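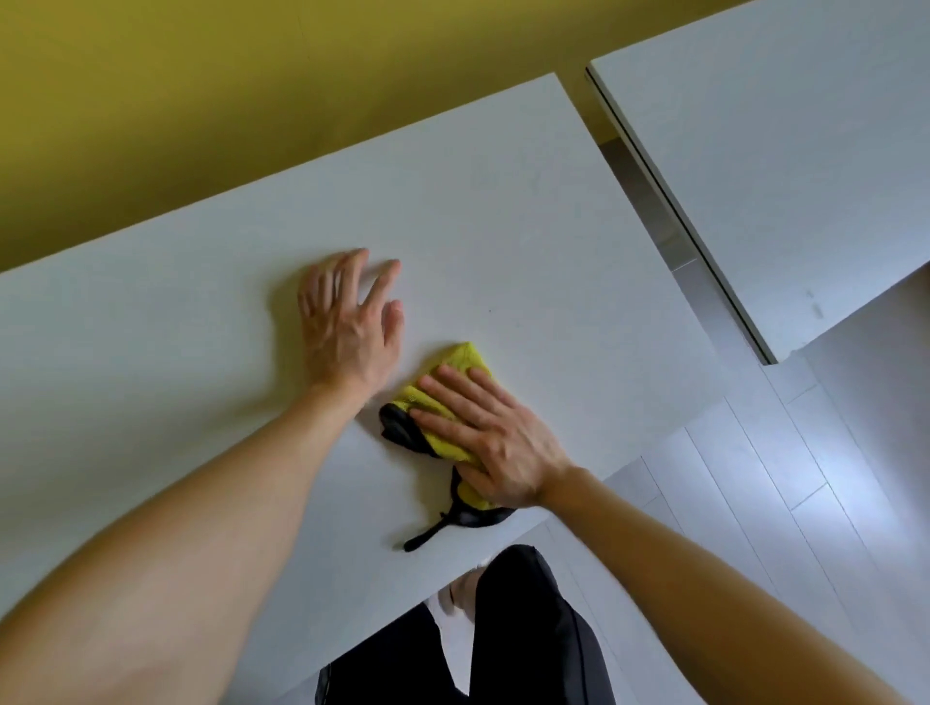 Getting ring marks off a painted table

Quick one as I keep getting asked. Works on most painted or sealed tops. Not bare wood, not anything waxed.

What you need
Microfiber cloths, 2
Washing up liquid
Bicarb
Bowl of warm water

Wipe the crumbs off first or you'll scratch it. Then a small squirt of liquid in the bowl, cloth in, wring it out hard. Damp, not dripping. Go over the whole top, then the edges - people forget the edges.

Mark still there? Bicarb and a few drops of water, mix to a paste. Dab on, leave 4 minutes, rub gently in circles. Dont scrub. Rinse the cloth and wipe it all off, then dry with the other one.

Tea and coffee usually go first time. Felt tip might need a second go. Nail varnish - different job, keep remover well away from paint.

Tried the Karnix cream on our old Olidberg desk in April and it left a dull patch, so test underneath before you use any cream. The Zendum spray was alright but smells.

Wash cloths at 40, no fabric softner, it clogs the fibres. Air dry.

Coasters after that. Cork ones are fine.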